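How a Loudspeaker Makes Sound

Sound is a movement of the air. When something shakes, it pushes the air next to it, and that push travels outwards until it reaches an ear.

A loudspeaker has a cone, often made of paper or plastic. Behind the cone is a coil of thin wire, and around the coil is a magnet. When an electric current flows through the coil, the coil becomes a magnet too. The two magnets push and pull on each other, and the cone moves in and out.

The number of times the cone moves in and out each second is called the frequency. It is measured in hertz. At 400 hertz the cone moves in and out 400 times every second. A higher number gives a higher note.

Large cones are good at low notes. Small cones are good at high notes. The Enetti kit speaker has 2 cones in one box, and a part called a crossover sends each cone the notes it can play well.

The room matters as well. Hard walls send sound back, and you hear this as an echo. Thick, soft materials take in some of the sound. 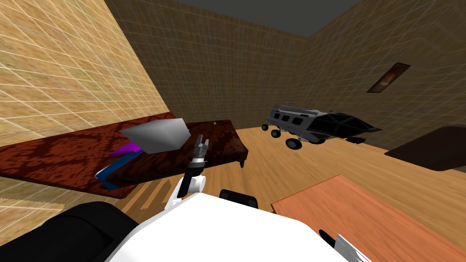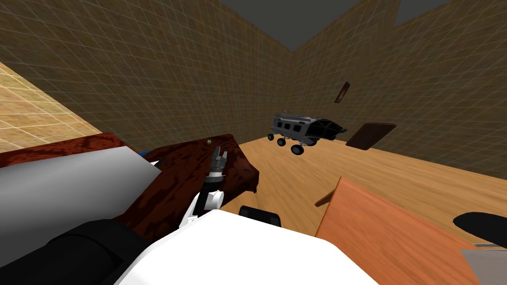 To test a room, clap once and listen. If the clap seems to ring on after your hands have stopped, a lot of sound is bouncing back. Try the same test in 4 different rooms and write down which one rings the longest.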